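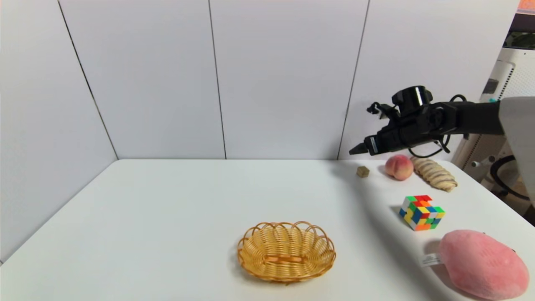
Fig. 1. Peach and small brown cube on a white tabletop.

Home | Units | Handouts | Contact

Wemdale Drawing Studio – Handout 3: Round form, square form

Set up at your own table with one piece of fruit and one small block. Any fruit with a soft change of colour will do. The peach in Fig. 1 goes from pink-red to pale yellow, and beginners tend to draw that change as if it were shading. Keep the two apart. Squint until the colour drops back, then mark the shadow side.

Note the cast shadow of the peach. It is short and soft, so don't give it a hard outline.

The cube is roughly the size of a die and a dull olive-brown. Draw it first and use its width as your measure for the fruit.

Leave plenty of white. The left half of the table in Fig. 1 has nothing on it, and an open area like that is worth keeping in your drawing.

For Tuesday, July 23, 2019: 2 pencil studies, one in line and one in tone. Bring both to class, unfixed – we will work over them in coloured pencil.

Share 3 | Comments 2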